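1/12/18
by Tumaini Waweru

Keeping a small round table in order

A round table has no corners, so small things travel to the middle and stay there. In my home it was pens, a comb, one charger and over 10 receipts. My neighbour Hakim Lau gave me the advice to put one plastic organiser in the centre and let everything live in it.

Flowers can share the same place. I like sunflowers, they give colour and they hide what is behind.
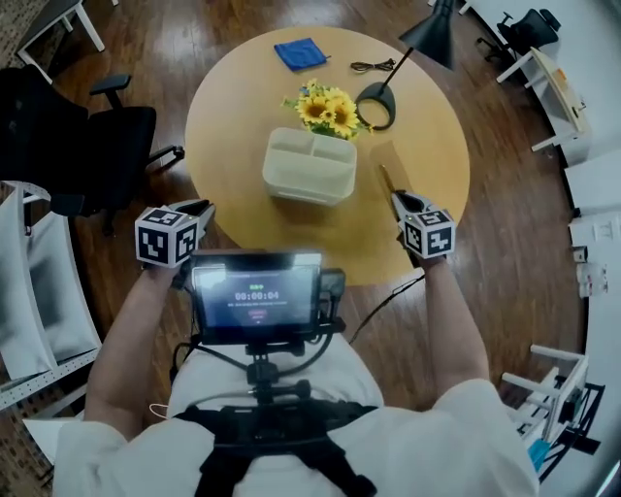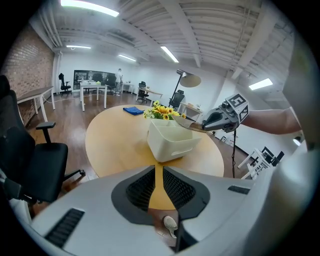

Choose a light colour for the organiser, then you see the dust and you will wash it. Lukewarm water and a drop of dish soap is enough. Artificial flowers I clean with a dry paintbrush, every February and again in winter.

Keep one cloth folded on the table, always the same one. If it goes back to the kitchen, you will not wipe. Cables I coil loosely, never tight, and I empty the organiser completely every 30 days.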